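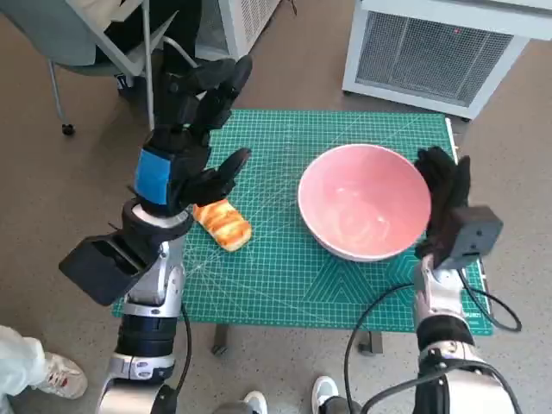
Jerneo serving bowl, large, pink – 4 stars

Had this since July so figured I'd finally write something. Quick one, I have dough going.

Bought it for bread. Not for making it, for putting it on the table. We do a lot of soft rolls and cheese buns and those long custard-top ones from the bakery two streets over, and they always ended up on a cutting board with crumbs going everywhere. Wanted something wide and round and not ugly. Went back and forth between this and the Gralton one, which is deeper but only came in gray when I looked. Got the pink.

Color first because everybody asks. Inside is a pale pink glaze, outside is lighter, more of a whitish pink. Thin white rim. Online it looked much stronger, almost bubblegum, so if thats what you want, look somewhere else. I like it better pale. Anything golden brown looks great in it. Salad too. Beets, less great.

Size. It's big. Wider than I pictured, and I did measure. One long bun looks kind of lost in it, you want a pile. Did not fit my upper cabinet so now it lives on the counter with lemons in it. Measure your shelf. Measure your sink too – mine has to go in at an angle and I've knocked the rim on the faucet more than once. No chips so far.

Glaze is smooth, cleans up fast. Butter and egg wash wipe right off. Tomato sauce left overnight gave me a faint orange ring, gone after a soak with baking soda. I hand wash. The card in the box says dishwasher is fine but I haven't tried it, the bottom rack won't close over it anyway.

Weight is ok when empty. Full of potato salad for a crowd, two hands, and dont let a kid carry it. Bottom is a little rough where it isn't glazed, left a scratch on my table the first week. I stuck felt dots on it. Would of been nice if they came in the box.

Bread stuff, for the people who found this looking for a bread bowl. Put a towel in if the buns are warm. No towel and the bottoms sweat against the glaze and get soft, and the cheese ones stick. Also let anything with a custard or glossy top cool all the way before you stack it. I lost the tops off half a batch doing that.

Proofing – tried it once. Dough came out fine but the sides are too wide and low for me, it spread out more than up. Back to my old plastic tub for that.

Shipping was slow and the box was huge, packed really well though. Paid 72 with the discount from the Delaunay store. Full price is 80 and I'd probably still buy it, but I'd grumble.

One star off for the scratchy bottom and the photos on the listing being the wrong pink. Otherwise use it nearly every day. Might get the small one for dips if they ever restock, it's been sold out every time I check.

Edit: someone asked about the microwave. Doesn't fit in mine, so no idea, sorry.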